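Selness Publishes Practice Guide for Recording Manual Handling Tasks With Hand-Held Grippers

Guide sets common rules for table setup, cable routing and episode labeling

BAMSKA, May 20, 2026 - Selness today released the first edition of its practice guide for recording object handling tasks with hand-held grippers. The guide is written for sites that supply training data for two-arm robots. It can be used free of charge and does not replace machine safety standards or local workplace law.

The guide has eight sections. They cover operator briefing, work surface, cable routing, object selection, start and end states, labeling, rejection of faulty episodes, and storage. Each requirement is marked either "shall" or "should." Only "shall" items count toward a statement of conformity.

Section 2 requires that both grippers stay connected and tracked for the whole episode, including when one of them is idle. Section 4 deals with thin, flat and glossy objects. Books and magazines are treated as a separate class, as they bend, slide over each other and can be gripped by a cover alone. An episode in which a cover is creased shall be kept and labeled as damaged.

"Sites were using the same word for different things," said Imke Schwerdtfeger, lead editor of the guide. "One site ended an episode when the book was released, another when the hand was back at the table edge. The files could not be merged."

The draft was tested at two sites, run by Görtz and Claluvov, which together recorded 4,000 episodes under its rules. Comments from both led to changes in the labeling section.

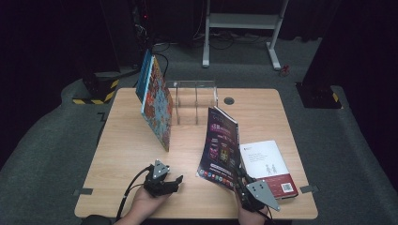 Sites may declare conformity themselves, using the checklist in Annex A. A declaration names the edition used and lists any "should" items that were not followed.

"The checklist is short enough to fill in before a shift," said İlker Kaplan, who managed the tests at Görtz.

Comments on the first edition are open until the end of August. They should cite the clause number and include proposed replacement wording.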